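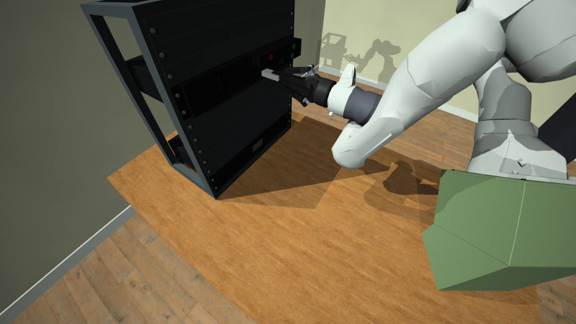
Equipment rack on a wooden table

Stetosdale library to close for network upgrade

Stetosdale Library will shut its doors for 16 days in August while its old network cabling is replaced.

The work, to be carried out by Brakell, will bring faster wifi to the reading room and the children's corner. The present system has struggled since 2021, when the study area was extended.

"People come in to fill out forms and the page won't load," said librarian Hanane Chraibi.

Loans due during the closure will be extended — no fines will be charged. Reserved books can be picked up from the Pollock Street branch until 4pm.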